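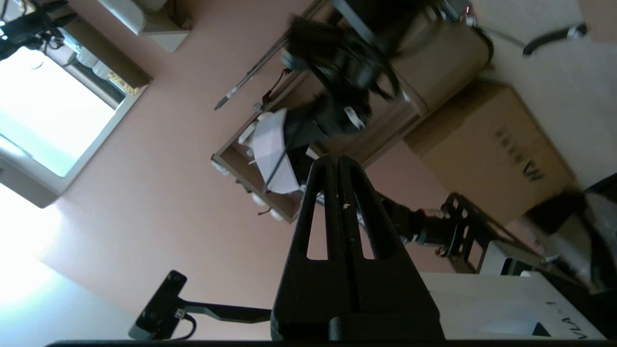

Pink room at Plemis, from the wrist. Two-finger gripper up front, second arm behind it, VLA-1 on the white box.

Visit notes, Plemis robot lab, Lokumton
February

Typed up on the train, so excuse the state of it. I'll put the checklist bits in the shared folder once I've slept.

Got there 8:40, tour started at nine. Sign-in took longer than expected. You get a sheet with the site rules on it, two sides, and they really do wait while you read it. Then you initial each section, not only the bottom. I liked that more than I thought I would. Our sheet at Wako gets signed against the wall with somebody else's pen and goes in a drawer.

Host was Sumeya Dinsa, who runs the rooms day to day and wrote most of the rules. Talks fast, answers straight. When she didn't know a thing she said so and wrote it on her hand.

The lab does small-arm manipulation. Light arms, short reach, grippers, cameras at the wrist. Nothing that would take your head off, and that is sort of her whole point: small arms make people sloppy. Somebody leans over to straighten an object while the arm is live, gets a rap on the knuckles, laughs, doesn't write it down. Then the same thing happens with a heavier tool on the end.

The rulebook

It's called the Prododix, no idea why, an old project name that stuck. 110 entries at the moment. Started as one page taped to a door. Each entry has a number, one sentence saying what to do, the name of whoever asked for it, and the event that caused it. If there was no event it says "none, seemed sensible." A fair number say that.

Rules can be struck out. They stay in the book with a line through them and a reason. One used to require gloves for all fingertip changes. Struck, people were dropping the screws and reaching under the arm to find them. Worse than no gloves.

Things I copied down, not in their order:

Hands out before enable. The person enabling says "live" out loud and waits for an answer from everybody in the room. A nod doesn't count.

One person per stop button. If you're holding the stop you aren't also typing. Sumeya was hard on this one. She had a student put the stop down to answer a phone and she ended the session then and there.

Any arm within reach of another arm counts as one machine. Power one down, power both down. In the pink room the arms stand near enough that you'd want this rule even if nobody had written it. You look past one gripper and there's the next arm.

Speed. First run of anything new is at the slow setting, and the operator can't raise it alone. Second person has to agree and initial. Same setting goes back to slow when the fingertip, the tool or the camera mount is changed.

Fingertips get looked at before every session. Cracks, bent tips, bits stuck to the inner face. They had tapered fingers on when I was in, blunt at the tips with a long triangle cut out of each one. I asked whether the cutout makes a pinch hazard and got a proper discussion. Entry in the book says no fingers through fingers, your own or the robot's. Badly worded, she admits, everyone remembers it.

Camera mounts count as part of the arm. This is the one I most want to bring home. We do a risk check for the arm and the gripper, and then somebody bolts a bracket on the side and it never gets checked. Sticks out, changes the shape of what's moving, has corners. At Plemis a new bracket means a new check. Form is half a page. What sticks out, how far, what can it catch, where does the cable go.

Cables

Long section on this. Rule is that a cable on a moving part gets enough slack for the full range and no more, and is tied at both ends of the joint. You move the arm through its whole range by hand, power off, and watch the cable the whole way. Then log it.

I did say there was a cable looping down off the bracket plate that I would have tied. She looked at it, agreed it should be looked at, wrote it down. No fuss. Red-and-black wire under the shelf too, hanging. Her view is that static wiring is a housekeeping matter and goes on the end-of-day list, unless it can get into the reach of an arm, then it's a safety matter and you stop. Reasonable line, but who decides what "can get into reach" means at six in the evening? Left that with her.

Storage near the arms was the other thing I pushed on. Cardboard boxes, shelf with stuff on it, equipment above. Their rule says nothing stored inside the reach envelope, and nothing above it that isn't fixed. Good rule. How you show where the envelope is, less good. They're trying floor tape but these arms sit up on platforms so the floor tells you very little. I suggested marking the platform and the wall. She'd thought of the wall, is waiting on permission to put paint on the pink.

Light

Hadn't expected this to be a rules matter at all. Window on one side, very bright, and from the wrist camera that part of the room just washes out white. If you're teleoperating off the camera view you can't see what's in there. So: no remote operation on camera view alone when part of the workspace is blown out. Somebody in the room with eyes on it, or blinds down, or you don't run. Entry was added after a near miss, a mug on a sill. We've got two rooms with windows like that and no such rule. Note to self, raise it.

The log

Everything goes in one log. Runs, stops, near misses, fingertip changes, the lot. 476 lines since they switched to the current format. Sumeya let me scroll. Most are dull, which is fine, she wants dull. "Tip replaced, left." "Stopped, cable." "Stopped, visitor walked in." That last one led to the sign-in business, so now I know whose fault my half hour was.

What I noticed is that stops don't need a justification. There's a reason field and you can leave it blank. I'd have argued against that, you lose data. Her answer was that the week they made it mandatory the number of stops dropped, and she didn't belive for a minute the room had got safer. So it went back to optional. OK, convinced.

Once a month they read the near misses out loud over lunch. Name of the person left off unless they want it on. I sat in on the tail end of one of these, sandwich in hand. An argument about whether a tool falling off a shelf with the robots powered down belongs in the robot log. Unresolved when I left.

Labeling

Station names are printed big on the platforms. Stop buttons carry the same name as the station. Obvious when you see it, but our buttons say A and B and the stations are called something else entirely, and new people do get it wrong. Cheap fix. Doing it this month.

They also tag any arm with altered limits, a paper tag on the base, date and initials. Comes off when limits go back. I asked what happens when the tag falls off. "Then it's treated as altered." Fine by me.

Things I wasn't sold on

110 rules is a lot to hold in your head. New starters get a short version, 6 entries, and the rest over the first weeks. But I asked a couple of people at the bench for the cable rule and got two different versions, both close, neither right.

No outside review yet. Written by the people who work there, checked by the people who work there. Sumeya wants somebody from another lab to go through the whole book and I may have volunteered us. Sorry. We'd do ours in return.

The rules for people are much better than the ones for software. Changing a bracket needs a form. Changing the model that drives the arm needs a line in the log and the slow setting. She knows. There's a draft, I've asked for it, she says end of the month.

To do at Wako

Bracket check form. She's sending theirs, we can steal it.
Rename stop buttons.
Blown-out window rule, both rooms.
"Live" call with spoken answer. Start straight away, costs nothing.
Stop reason field to optional, needs talking about first, I expect shouting.
Reply to Sumeya re the swap review. Dates, who goes, who pays for the trains.

Left at 2, missed the connection at Lokumton and had a very bad coffee. Parking behind the building if anyone drives, but the gate code changes so ask teh front desk first.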